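Cleaning Up After Myself, Part Whatever

So the two-arm bench is alive! Both arms move, they move when I ask them to, and (this is new) they stop when I ask them to. If you've been reading since December you know that last one was a sore point. I've been promising a proper update for weeks, and then every time I sat down to write it something came loose and I went and tightened it instead.

Quick recap for anybody who wandered in from the forum. I'm building a tabletop rig with two small arms on an aluminum extrusion rail, and the job I picked for them is tidying. One arm holds the dustpan, the other puts trash in it. That's the dream. I started it on my kitchen table, lost the kitchen table argument at home fair and square, and moved everything over to Trokirach, which is the shared workshop above the tire place. I have half a bench there, a shelf, and a hook for my jacket. The hook is contested.

Why tidying? Well, because I hate it, mostly. But also because everybody's first project is stacking blocks, and blocks are so polite. They're all the same size, they have flat sides, they stay where you put them. I wanted stuff that squirms. A crumpled bag is a different shape every single time you pick it up, and my first idea of how to deal with that (close the gripper harder) was a bad idea.

Which brings me to fingers. I have been through so many fingers. The first set was hard plastic with grip tape, and they'd bite into things fine and then refuse to let go of anything light, so the arm would hover over the pan opening and closing its jaw with a candy wrapper stuck to the tape. Then I tried rubber thimbles from the office supply aisle. Those were great for one afternoon and then rolled themselves off like socks. Rosário Godinho, who has the bench across from mine and repairs accordions (you should hear this place on a Saturday), looked over at what I was doing and told me the fingers were too wide. I said they were fine. They were too wide.

The ones I like best so far are long and skinny, with a rounded tip, in a translucent gray that I ended up with purely because it was the end of a spool.

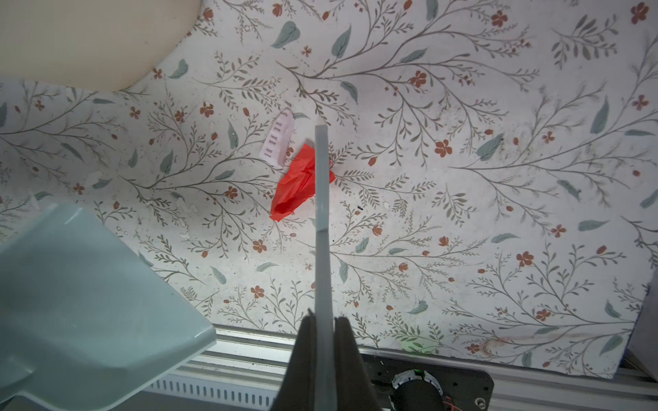 Long finger, red trash, and the table covering I keep meaning to replace.

If you look closely there's a faint seam partway along the finger. I make these in two pieces because the tall ones kept coming out with a lean to them, and after the fourth leaning finger I gave up and split the model. The joint adds a tiny bit of flex right where I don't want it. I can live with it for bags and paper. For anything heavier I'd want a single piece, and I'd want to lay it down flat to print and just sand the ugly side.

The length is what makes it work, I think. With the stubby fingers the body of the gripper got to the table before the tips did, so anything lying flat was basically unreachable unless I came in at a silly angle. Paper labels are still the worst for this. A little strip of label lying flat on a smooth covering might as well be painted on. My trick right now is to put the tip down next to it and drag it over to the pan, and it's a pretty dumb trick, and it works maybe half the time. Pornthip Suwannarat suggested a tiny suction cup and I've been pretending to think it over. I don't want a pump on the bench. It's noisy enough with the accordions.

A word on the floral contact paper, as I know I'll get comments. I bought a roll at Đinh, the housewares place on the corner, because it was there and it wipes clean and I needed to cover a surface that day. I figured I'd swap it for something plain. Then I noticed that the little rust-colored flowers were really handy as landmarks when I was jogging the arms around by hand. "Go to the flower by the rail, then come left two flowers." Try doing that on plain white! On the other hand, it's a pain for the vision side, because my very basic color threshold sees an orangey-red flower and gets excited, and I've had the arm make a confident, graceful dive at absolutely nothing but print. So I set a minimum size for what counts as trash, which solved the flowers and also made the arm ignore small bits of real trash. I'm still fiddling with that number. I've changed it so often that I've started writing the value on masking tape on the side of the monitor.

Okay, money, because people always ask. I'm not going to total it up, for the sake of my own peace of mind, but the one purchase I felt in my stomach was the pair of replacement motors: $288 with shipping. I'd cooked one of the originals in February by letting the shoulder lean against a hard stop while I ate a sandwich. The second replacement is a spare, and buying a spare is the most grown-up thing I've done on this project. The controller board is a Dusen, secondhand, and it came with somebody's initials scratched into it. The software I'm using to move the joints is called Rondik, which is a hobby project written by a guy who answers his email at very strange hours, and it's good. The manual is two pages long and one of those is a thank you to his brother. But it's good!

The rail is a 1000 mm length. The arms sit 605 mm apart, center to center, and I can tell you exactly how I arrived at that number: I wanted 600, I drilled one plate wrong, and I didn't feel like making another plate. It turned into a whole thing later when I typed 600 into the config out of habit and spent an evening wondering why the two arms disagreed by a hair about where the middle of the table was. Measure your own stuff, people. Measure it again after you've been mad at it.
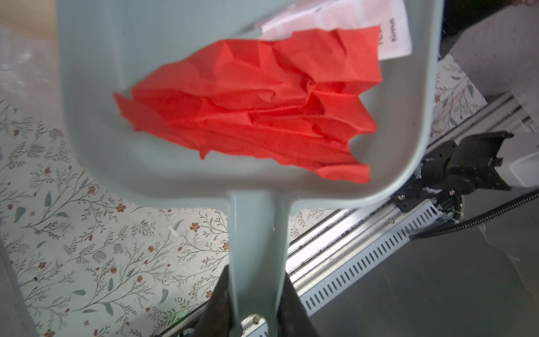 Holding the dustpan steady was supposed to be the easy half of this, and it has taken me longer than picking things up. A dustpan handle is narrow and the pan is wide, so as soon as something lands off center the whole thing wants to twist in the jaws. I started with a cheap one from the same corner store, the pale green-gray kind with a raised rim, and I tried gripping it at every spot I could get at. Far down the handle, you get reach but it wobbles. Right up by the pan it's solid, but then the gripper is in the way of the other arm. The compromise is what I'm running now, both black fingers closed around the handle and the pan tilted a little. It's a light load when it's only a wad of red stuff and a sheet of paper like that, and the rim does a lot of the work of keeping things in. The other arm, over on the rail, has to come in from the far side, so I gave it its own parking spot with the jaws up, out of the way. And do please admire the white slotted duct along the rail, because I put off buying that for two months and I was wrong to.

Seriously, though, the cables. Before the duct went on I had wires zip-tied to the rail every few inches, and each time I moved an arm I had to cut the ties, slide everything, and tie it all up again. I'd find little clipped zip-tie ends in my shoes at home. The duct just opens up. You pull the wire out through whichever slot is closest to where it needs to go and you're done. Pornthip does control cabinets for a living and she'd been telling me this since the kitchen table days, and she was very nice about it when I finally caved, in that she only brought it up at lunch and then again at dinner.

I did keep a bit of loose wiring near the motors on purpose. Joints need slack. I learned this by having no slack, and the sound a connector makes when it pops out mid-move is a sound I now hear in regular life, like when somebody opens a can of soda.

What still doesn't work, so I'm not bragging too hard:

The handoff timing. The pan arm gets into position and the other arm is supposed to wait for it. Sometimes it waits. I have a delay in there at the moment instead of a real signal, and yes, I know.

Dumping the pan. I'd love for the arm to carry the pan over to a bin and tip it out, and what it does currently is carry it most of the way and then tip early. I think my wrist angle is measured from the wrong zero. I've been putting off checking because if I'm right I'll have to redo a bunch of saved positions.

Clingy plastic. Thin bags follow the finger back up when the jaws open. I've tried opening slowly and I've tried opening fast and giving a little shake. The shake is better, and also it looks hilarious, like a cat that stepped in a puddle.

Next on the list is that wrist zero, and then I want to try a wider pan lip so I don't have to be so exact with the drop. Rosário has offered me some old bellows leather for the fingertips, and I'm weirdly excited about it, it's soft and grippy and already the right thickness. If anyone out there has glued leather to a print and had it stay on, tell me what glue you used. I've got contact cement and a tube of something without a label, and I'm going to start with the contact cement.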